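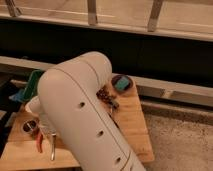

Friday, November. Cleaning trial on matte off-white plastic, third round. The Yadav wipes left streaks again on the flat samples, same as last time, so I'm dropping them. Cullano at half strength is better but needs a second pass with plain water or it dries tacky. Flat samples are the easy part. Grime sits in seams and small openings, so the next set has to include shapes closer to a pale rounded shell with a thin dark seam running lengthwise and small round black holes in the side, where a cloth just rides over the edge. Griet Brouwer is cutting some curved offcuts for this.

Home Notebooks Materials Cleaning Stock Log out

Soak test: 60 ml Cullano concentrate in the small tub, offcuts in at 9:15, out at lunch. No clouding on any of them. One had a faint line at the waterline that came off with a thumb. Leaving a second batch in over the weekend to see if that gets worse.

Weights before soak, in grams: 311 for the thick slab, 252 for the thin one. After drying, no change on either. Scale was re-zeroed between readings (it drifts when the door is open).

Pencil marks come off with anything. Marker does not. Etano took most of it but dulled the surface in a ring, visible if you tilt it under the lamp. Do not use Etano on anything we have to give back.

Geeta Sachdeva asked if we can use the Veltell brushes for seams. Tried the soft one. Works if nearly dry, otherwise it pushes dirty water further in. The stiff one scratches, put it back in the drawer.

To do:
- order more Cullano, down to 430 ml
- label the weekend tub
- ask Griet if the offcuts can have a drilled hole or two
- new lint-free cloths, the gray ones shed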